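Part 3: Getting the Tinden Going in a Bedroom

If you followed Part 2, your Tinden 2370 is out of its box, the foam plug is out of the speaker, and the round foot is screwed on. Good! Now we get to put it where it's going to live. I'm writing this for the bedroom because that's where most people want a sound machine, and it's where I've run mine every night since September.

Bedrooms are easy on a sound machine. All that bedding and curtain fabric soaks up echo, so rain sounds like rain and you can keep the volume low. What you want it to cover is the small sharp stuff: a door latch, a neighbor's TV, somebody opening a bag of chips at midnight.

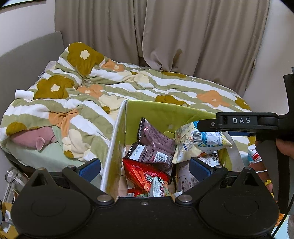
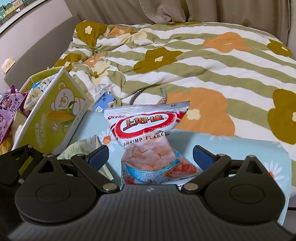 3.1 Picking the spot

1. Find a flat surface lower than your pillow or level with it. A nightstand is fine, so is a sturdy stool. I tried a high shelf first and didn't like it, it felt as if the rain was falling on my forehead.

2. Leave 8 inches between the back of the unit and the wall. The speaker fires both ways, and if you push it tight against the wall the low sounds go boomy.

3. Point the Tinden logo toward the noise you're trying to hide. I know, everyone points it at their own head! Try it toward the door or the window for one night and see what you think.

4. Run the power cord behind the furniture and plug it straight into the wall.

Caution: Don't set the unit on the mattress or tuck it under a blanket or pillow. The vents are on the underside and they need open air. Keep the cord out from under the bed legs, too.

Note: The cord is short. If you need more reach, Alvarado sells a longer one with the same right-angle plug (it's the one I use, and it clicks in snugly). Please don't use a phone charger cord that happens to fit. The plug will go in, the light will come on, and the sound will cut out every time the volume goes up.

3.2 First power-on

1. Press and hold the top button until the ring glows amber, then let go.

2. Wait for the ring to go steady. The first time takes a while because the unit is checking its own speaker, and you'll hear a few soft thumps. Those are fine.

3. Turn the dial one click to the right. You should hear the fan sound, which is always first in line.

4. Keep clicking to go through the rest. There are 22 sounds, and I'd give each one a good long listen before you decide. "Creek" seems lovely for a moment and then there's a bird in it.

If the ring goes red at step 2, unplug the unit, take your time making a cup of tea, and plug it in again. Still red? Go to Part 7, the section on resets.

3.3 Setting the volume

The volume runs from 0 to 40, and you change it by pressing the dial down while you turn. I keep mine at 26 with the window open and quite a bit lower in winter when everything's shut.

1. Close the bedroom door and get into bed. Lie the way you sleep, because the sound changes a lot between sitting and lying down.

2. Start at 10 and bring it up slowly until the noise that bugs you blurs into the background.

3. Stop there, then come down two clicks. After a few minutes your ears settle and you won't miss them.

4. Press the moon button once to save. The ring blinks twice.

Caution: For a baby's room, stay at the low end of the dial, put the unit across the room from the crib, and ask your pediatrician if you're unsure.

3.4 The timer

You can let it run all night or have it fade out. I'm an all-night person, but I set the timer when I have guests.

1. Press the moon button and keep holding it. The ring fills in one quarter at a time, and each quarter is one hour.

2. Let go when you've got the hours you want.

3. To cancel, tap the moon button once. The ring goes dark but the sound keeps playing.

The fade takes the last eight minutes of the timer, so it won't drop to silence all at once. You can't change the fade length on this model. I've asked!

3.5 Turning down the light

Even at its dimmest, the ring bothered me. If it bothers you, hold the top button and the moon button together until the ring goes out. The unit still works, you'll just be finding the buttons by feel (the moon one has a little bump on it). Do the same thing to bring the light back.

There's also a fabric sleeve from Tutex that slips over the ring and leaves the speaker clear. It comes in the Sirnach gray and in white. Take it off before you clean the unit, and wash it by hand in cool water. Mine went through the dryer once and now fits nothing.

3.6 Before you move on

Leave everything as it is for a few nights before you start fiddling. Whatever sound you picked will seem loud and odd on the first night and pretty ordinary by the third. If you're still noticing it after that, go back to 3.1 and move the unit a little farther from the bed before you touch the volume.

Pairing a second unit for another room is in Part 4. You'll need both units plugged in and the door between the rooms open while you do it.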